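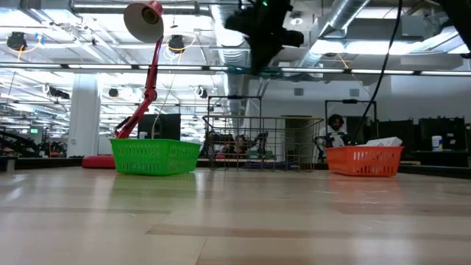
# Storage, Mostly

This gallery is about the places where things get put. It began as a folder of shots of other people's shelves and grew to 3,603 files before anybody thought to cull it. What's left is sorted by location, and the rest is on a drive in a drawer, in keeping with the theme.

I like plastic baskets more than a grown adult should. They cost next to nothing, they come in colours no one would choose for a couch, and they turn a mess into a mess with sides. Every workplace I've visited owns a few. Hardly any of them can say what the colours stand for, though there was a meeting about it once and somebody took minutes.

## Idley

**Green and orange on pale wood.** Slotted sides, a shiny surface, and a smear of each colour in the grain underneath. The reflections are doing more organizing than the baskets are.

**The orange one.** Something white and crumpled is poking up over the rim. Paper or cloth, take your pick. In my experience a basket attracts one crumpled item before it attracts anything useful, and the item is still there at Christmas.

**The red lamp.** Jointed arm, round base, cone shade with a paler lining. I had one much like it as a student and it drooped a little further every week until it was lighting my knees. I've never stopped wanting another.

**Wire mesh, further back.** A tall cart you can see straight through. I'm of two minds about mesh. It hides nothing, and hiding things is what I buy storage for.

The large print is 4 feet across and shows the wood grain very nicely. It has been hanging in my hallway over the shoe pile, which it has not improved.

## Also in the series

These have their own pages. The notes are here for anyone deciding whether to bother.

**Velatska, the stationery cupboard.** A whole wall of drawers with brass label holders, 388 of them according to the building's own inventory. Most of the labels say "misc." One says "misc. (other)" in beautiful handwriting.

**Velatska, the same cupboard, after lunch.** Better light. Somebody had moved the stepladder – I waited a while for them to move it back and then gave up and put it in the picture.

**Tufa, cutlery.** The café was kind enough to let me in on a Saturday before opening. Their spoons live in an old loaf tin and their forks live wherever the spoons aren't. I ate a cheese scone and took far too many pictures of the tin.

**Tufa, back step.** Milk crates, the grey kind. They hold potatoes, they hold the door open, and at smoko they hold the staff.

**Clerkdale, the lost property shelf.** My favourite of the lot and the least popular page on the site. It has 3 umbrellas, all black, each with its own tag, and a single child's mitten filed under "gloves".

**Clerkdale, the overflow.** A bathtub. I have no further notes on the bathtub.

## Prints and odds and ends

Prints are matte unless you ask for gloss. Please don't ask for gloss on the Clerkdale ones, the grey goes a funny colour and I have to look at it before you do. Allow around a month for posting, longer in December, when I am busy losing the packing tape.

If you have a good cupboard, or a really bad one, write through the contact page and tell me what's in it. Garages are welcome. I'm full up on spice racks until further notice.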